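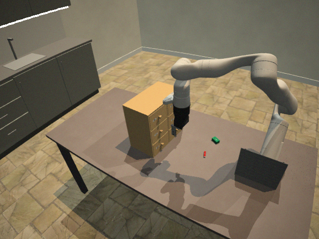

Date: 29 July 2018
From: Ditte Norðdahl
Subject: Re: [seedswap] Labels, and what to do with old beans

Storing seed is mostly a matter of keeping it dry and dark, and I don't think the container matters as much as Troels says. A small cabinet with stacked drawers and little round wooden knobs, like the one on the table there, does the job for beans and peas. I would keep it out of strong light, though. The top of that one is very brightly lit, and I'd want it in a dim corner.

Troels Kirkegaard wrote:
> I have 31 packets of Revley left over from January and
> no idea how old half of them are. Is it worth testing
> them or should I just throw them out? Also, I still say
> jars with tight lids beat everything else.

Test them first. Put ten seeds on a damp paper towel, roll it up, slide it into a plastic bag and leave it somewhere warm. Check after a week. If seven or more sprout, sow as normal. With four to six, sow double. Fewer than that and I'd cook them, if they haven't been treated.
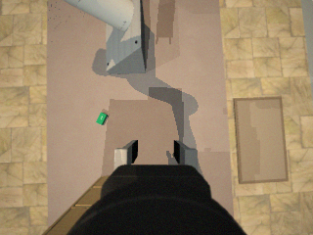 Write the date on the bag too. I skipped that with Faltero last year and ended up with 2 bags I couldn't tell apart – both went in the compost.

On the list itself, we now have 316 packets promised for the swap. Please put variety, year and where it was grown on each one. Pencil lasts longer than most pens.

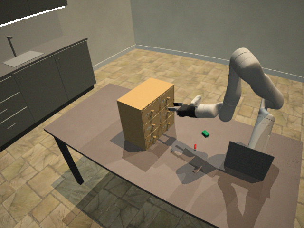
Sorting is the part that still needs deciding. Last time we went by first letter and people could not find anything. I'd go by type this time, and six drawers in two columns of three, as on that wooden cabinet, would be enough: beans, peas, squash, roots, greens and flowers. Tomatoes can go in a box of their own. Oddsson growers, please keep yours separate until we know if they crossed.

Ditte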